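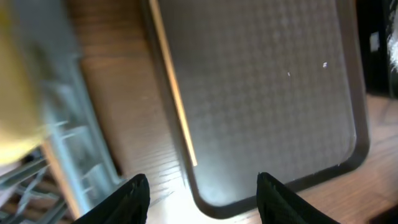 The gripper over a dark gray tray on a wooden tabletop at the Flostis open day.

Home News Community Business Sports Contact
Search this site Go

Flostis opens its doors, and the neighbors come in

PEKAVDALE – It has been a good long while since so many people found their way down to the old end of Ponce Street on a weekend morning, but on Saturday, October 30, 2021, the robotics workshop Flostis held its first open day, and over 555 visitors came through before the doors closed (the coffee ran out well before that).

The main attraction was Gadum, a robot the small team has been teaching to help with ordinary kitchen and table chores – handling trays, clearing up after a meal, putting things back where they belong. Families stood three deep along the rope for most of the morning, and a good many of the children went straight to the back of the line as soon as their turn was over.

"We practice with the kind of things people have at home," said Chang-ho Gil, who led the demonstrations and answered what must have been every question a second grader can think of. "A tray sounds easy until you try to explain to a machine where the edge is and how to take hold of it."

Gil told visitors that the team has recorded 2000 practice runs of table work since September, and that plenty of those went wrong in ways that were useful to look at later. He was happy to let people stand close to the screen showing the view from the small camera at the robot's wrist, where the two black fingers come up from the bottom and everything nearby looks enormous. My own neighbor, who had only come along to keep her grandson company, stayed at that screen for the better part of half an hour and came away full of opinions about how a table ought to be cleared!

Groups of 5 were also taken through the back rooms, where the team repairs parts and keeps its workbenches, and 80 people put their names down for an evening talk at the Pekavdale library this winter. The date has not been set yet, but Flostis says it will write to everyone on the list, and there is still room for more.

Share 14 Comments 6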